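Workshop notebook, household budget sheet -- July, 4:20 pm

Today I continued with my own money sheet, the one we use as a test before we give it to the others in the Bornport workshop. I moved all the fixed costs to the first page: rent, phone, train pass, the Dotent insurance. Food and small purchases stay on the second page, where they change every week.

Result for this month: income 2000, spent 1041 until now. It is better than in June, but the electricity bill did not arrive yet, so I should not be happy too early.

Problem: the import from Demov bank writes each transfer 2 times, once as "pending" and once as "booked". I deleted the pending lines by hand. It took 20 minutes -- too long for something we must repeat every month.

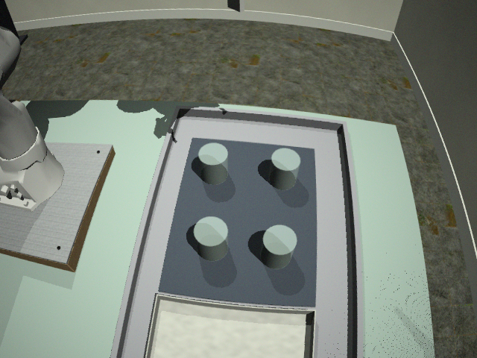 To do next

Make a filter for the pending lines, and test it with an old export first.

Cancel the Gudeta subscription before it renews. I have not opened it since spring.

Ask the colleagues if they prefer savings as a cost line or as a separate page. I put it as a cost line, paid on the first day, and for me it works well so far.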